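受託から自社サービスに移るタイミングについて
カテゴリ：起業・経営 > ソフトウェア

投稿者：kawabe_dev
受託開発の会社をやっています。社員は自分を入れて6人です。
空いた時間で作っていた飲食店向けの仕込み管理アプリ(Setikという名前です)に有料契約が付き始めて、10月末で30店舗になりました。月額なので売上はまだ受託の足元にも及びません。
受託を減らしてこちらに人を寄せるか、受託を続けながら細くやるかで迷っています。同じような移行をした方、どの段階で決めましたか。

返信1　投稿者：ねじまき
解約率が書かれていないので何とも言えません。30店舗のうち、知り合い経由は何件ですか。うちは最初の契約がほとんど元の取引先で、そこから先がまったく伸びませんでした。

返信2　投稿者：kawabe_dev
知り合い経由は18件です。残りは検索と紹介です。解約は今のところ2件で、どちらも閉店でした。

返信3　投稿者：mtk_soft
閉店も解約は解約です。飲食相手だとそれが毎月あると思って計算したほうがいいです。
自分なら受託は切りません。以前、受託を一気に半分にして、資金が足りなくなり結局また営業をかけ直しました。一度断った客はなかなか戻ってきません。

返信4　投稿者：ひつじ雲
mtk_softさんとは逆の意見です。
兼務でやると必ず受託が優先されます。納期があるのは受託のほうなので。うちは2年兼務で続けて、その間に後発に抜かれました。最低でも1人は専任にしないと進まないです。

返信5　投稿者：mtk_soft
専任を1人置くのは賛成です。私が言っているのは受託の縮小の話で、そこは分けて考えてください。6人なら1人抜けても残り5人で回せる案件量に調整するくらいで済むはずです。

返信6　投稿者：ひつじ雲
6人の会社で1人抜けるのは縮小と同じことだと思いますが。

返信7　投稿者：Rullis
二人の言っていることは人数としては同じに見えます。
参考になるかわかりませんが、Flunvilleという会社のMadalena Peixotoさんがイベントで話していたのは、受託の粗利で専任者の給料を何か月払えるかを先に決めて、その月数が来たら数字がどうであれ一度止めて見直す、というやり方でした。Carrilhoという在庫管理の製品はそれで続けることになり、もう1本は畳んだそうです。

返信8　投稿者：kawabe_dev
ありがとうございます。期限を先に決めるのはやっていませんでした。
受託の粗利で計算すると、1人分なら18か月は払えそうです。ただ、その1人を誰にするかが難しいです。作った本人は私なのですが、受託の営業も私がやっています。

返信9　投稿者：ねじまき
社長が専任になるのは最悪のパターンなので避けたほうがいいです。営業が止まります。

返信10　投稿者：とおりすがりの経理
横から失礼します。税理士には早めに相談してください。自社サービスの開発費をどう処理するかで決算の見え方がかなり変わります。銀行から借りているなら先に説明しておくと後が楽です。

返信11　投稿者：ひつじ雲
18か月は長いと思います。自分なら半分で一度見ます。あと料金はいくらですか。飲食向けは安く始めて上げられなくなる例が多いです。

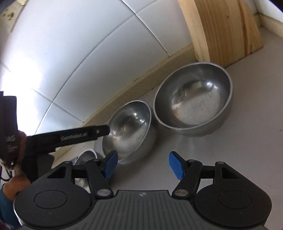 返信12　投稿者：kawabe_dev
料金は1店舗月1970円です。確かに安いかもしれません。新規の店だけ来年から上げることを考えています。
借入はあるので銀行には話しておきます。見直しの時期は9か月にして、専任は若手の1人に打診してみます。

返信13　投稿者：mtk_soft
若手に任せるなら、受託の緊急対応に呼び戻さないことを全員の前で決めておいてください。うちはそこが曖昧で、週の半分は受託の不具合対応をさせていました。

返信14　投稿者：ねじまき
値上げは既存の店にも告知だけは早めに出したほうがいいですよ。新規だけ高いと紹介が止まります。

返信15　投稿者：kawabe_dev
紹介のことは考えていませんでした。料金は既存分も含めて検討し直します。打診の結果が出たらまた書きます。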